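Leiva Hall to Reopen Main Floor Following Lighting and Interior Work

March 21, 2019

The Markov Center has completed the interior renovation of Leiva Hall, the two-story building on the east side of its grounds, and will return the main floor to general use at the start of next week. The work began in January and covered the lighting, the wall finishes and the upper-level railings.

Leiva Hall was built as a storage building and was converted to shared workspace in stages. The main floor measures 2125 square feet and is open to the ceiling over most of its length, with the second floor set back toward the rear. Staff who use the hall had reported for several years that the older fixtures left the area below the upper level too dim for close work at tables. A review of the building carried out last year reached the same finding and recommended that the lighting be replaced before any further changes were made to the floor plan.

Under the contract, Gaveck Interiors installed new fixtures on both levels and repainted the walls and ceiling in white. The long ceiling beams were kept and cleaned. Electrical work was carried out by Bulluser Electric, which also replaced 27 wall outlets and moved the main switch panel to a position beside the front entrance. The panel now controls the two levels separately, so that the upper floor may be left dark when it is not in use.

The hall remained partly open during the work. Groups with standing reservations were offered space in the annex, and 33 reservations were moved in this way. The Center thanks all groups for their patience, and in particular those whose equipment had to be carried between buildings at short notice.
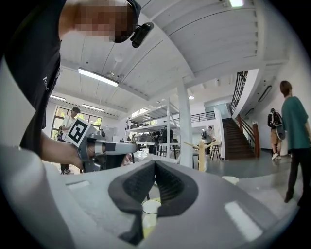 Will groups that were moved to the annex need to apply again for their former times?

Former times have been held for every group that was moved, and a new application is required only where a group wishes to change its day or the length of its session.

New reservation forms are available at the front office. Requests for the second floor will be accepted once the final inspection of the railings has been recorded – the main floor is not affected by this step. The lift beside the rear stairs will stay out of service until the same inspection is complete, and visitors who require step-free access are asked to reserve space on the main floor for the present.

Users of the hall are reminded that cups and other drink containers should be kept away from the new outlets, and that tables must be cleared at the end of each session. Storage shelves along the rear wall may be used overnight by prior arrangement with the front office. Items left elsewhere in the building will be moved to the annex and kept there for 2 weeks.

Questions about the building or the revised floor plan may be directed to the Markov Center front office during regular hours.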